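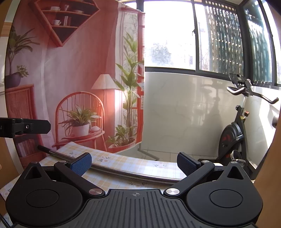 Sandale supper club to bring back its long-table harvest meal this September

The long-table supper that used to close out the summer in Sandale is coming back this September after a four-year break, and if the early sign-up sheet is anything to go by, plenty of people have been missing it.

The meal will be held on a Friday evening in the old grange hall on the Driltmont road, with doors opening at 5:30 and food on the tables by a quarter past six, or as near to that as the ovens allow. There is room for 302 diners this year, a few more than last time, thanks to the side room that was opened up when the hall had its floor redone. By the end of last week 116 places had already been spoken for, most of them by families who used to come every year and who would, we're told, like their old spots near the kitchen door, please.

For anyone new to town, the supper began as a potluck among the growers on the south side of the creek, who found themselves every fall with more squash than any household could reasonably be asked to eat. It grew from there, first into two sittings and then into one very long one, and for a good many years it was the night when you caught up with everyone you had only waved at since the spring. It stopped when the hall's kitchen failed its inspection, and the repairs took a good deal longer than anybody had hoped.

The kitchen is in fine shape now. Money for the work came from two years of bake sales, a quilt raffle and a gift from Ravn, the hardware store on the square, which also let the supper club have its new sinks at cost. The last piece was a secondhand range bought from the Horance bakery when it moved to its bigger place, and it took most of a Saturday to get it through the back door. 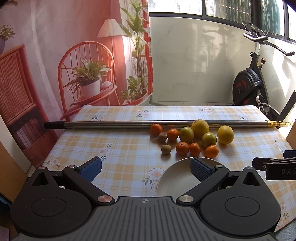 The menu will be familiar to the regulars. There will be roast chicken, corn pudding, three kinds of beans, the vinegar slaw that people either love or quietly pass along, and a squash soup made in the same big pots as before. A meatless main dish has been added this time, a baked pasta with greens, and the club is asking anyone with a food allergy to say so when they sign up so the cooks can plan for it. Dessert is still a potluck, and pies are especially welcome (put your name on the bottom of the dish if you would like to see it again).

Tickets are $14 for adults and $6 for children under 12, and babies in laps eat free. The club needs to bring in $2,064 to cover the food and the hall, and anything beyond that will go toward the winter meal deliveries, which took over 900 hot dinners to homebound neighbors last year.

Helpers are still wanted for peeling on Thursday afternoon, for serving, and most of all for washing up, where a second crew that can take over at eight would be a real kindness to the first. Good sharp peelers are in short supply, so bring your own if you have one you like.

Tickets can be picked up at the library desk or at the Ravn store during regular hours. Parking is behind the hall and along the north side of the road, and a shuttle van will run from the school lot beginning at 5:15.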